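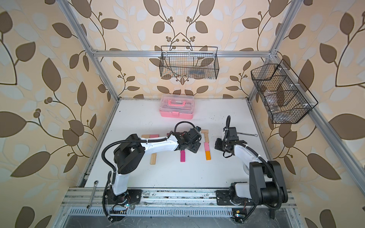 Section 4: Setting Up Your First Room

Last updated: 2 November 2025

Welcome back! By now you should have your Findex label printer charged, a roll of labels loaded, and the app open on your phone or tablet (if any of that sounds unfamiliar, go back to Section 2 and take your time, we'll wait). In this section you'll choose a room, tell Findex what containers are in it, print a label for each one, and make your first few entries. Set aside an unhurried afternoon if you can. The printing goes fast, but opening old boxes has a way of turning into reading old birthday cards.

We suggest starting with a small room, or even one corner of a room. A craft table or a play area is a lovely first project. The garage can wait.

Before you begin

You will need the printer, your phone, a soft dry cloth, and a pencil. A standard Findex roll holds 200 labels, plenty for most homes. Tie-on tags come on a separate roll of 12 and are meant for anything a sticker can't hold on to, such as mesh, wicker, or fabric.

4.1 Name the room

1. Open the app and tap Places, then Add Place.

2. Type a name your whole household would use. "Back room" is fine if that's what you all call it. You can change the name later without reprinting anything, so please don't agonize.

3. Tap Save. The room now shows up on your Places list with a gray dot beside it. The dot turns green once the room has at least one labeled container.

Note: If you're moving over from the older Stevard card system, you can keep your card numbers. Go to Settings, tap Import, and follow the directions in Appendix B before you add any containers. Doing it the other way around will give you two of everything, and tidying that up is a chore.

4.2 Add your containers

Findex thinks of a container as anything that holds other things: a drawer, a jar, a shelf, a shoebox, the big pocket on the back of the closet door. Walk through the room once with your pencil and jot them down before you touch the app. Lots of people tell us this feels old-fashioned and then thank us for it.

1. Tap the room name, then Add Container.

2. Pick a type from the list. The type decides which label the app suggests, so choose the closest match even if it isn't perfect.

3. Give the container a short name. Names longer than two lines will print very small.

4. For a hanging basket, choose Open Basket and then Tie-On Tag. Thread the tag through the mesh near the rim, at the front, and pull the loop snug. If a basket is divided, you can give every compartment its own tag, or use one tag for the whole basket and list the compartments in the notes. We lean toward one tag, especially for pens, clips, and other small things that wander from one side to the other. 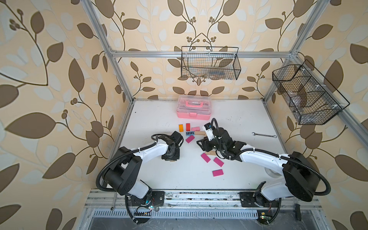
5. For a box with a lid, choose Lidded Box and decide where the label should go. Our advice is the body of the box and never the lid. Lids get swapped, and a label that has gone off with the wrong lid is worse than having no label.

6. Tap Print. Let the label come all the way out before you tear it, pulling down and to the left against the cutter.

Caution: The cutter edge is sharp. Keep fingers clear of the slot, and keep the printer out of reach of young children, who do love the little whirring sound it makes.

4.3 Apply the labels

1. Wipe the spot with your dry cloth. Skip furniture polish and glass cleaner, as both leave a film that the adhesive can't get through.

2. Peel the backing from one corner and set the label down from left to right, smoothing as you go.

3. Press firmly for a slow count of 12, then leave it alone for the rest of the day.

If you need to move a label, warm it gently with a hair dryer on the low setting and lift it slowly. Reprints are free of charge in the sense that they only cost you a label: tap the container name, then Print Again. The code will be the same as before.

4.4 Make your first entries

1. Tap a container, then Add Items.

2. Type or speak what goes inside. Group things wherever it makes sense. Toy blocks can be one entry called "blocks," and you needn't enter every piece.

3. Add a photo if you like, then tap Save.

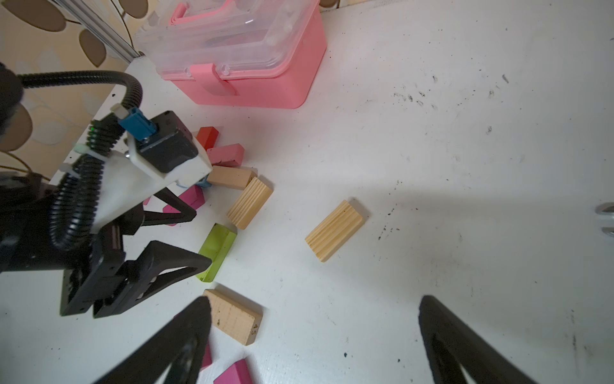
Wooden toy blocks and a pink storage box with a clear lid and carrying handle.

Each room can hold up to 728 entries. If you see message 214, the app has lost touch with the printer; your entries are safe, so just switch the printer off, wait for the light to go out, and switch it back on.

Note: Households using the Gidey shared plan should wait for the sync arrow to disappear before a second person starts adding items to the same room.

Questions about this section go to Mahlet Ambaye on the Drerketora help desk, reachable through Help and then Write to Us in the app. Please include the room name and the container code, printed in small type along the bottom of the label.

Continue to Section 5: Searching and Sharing.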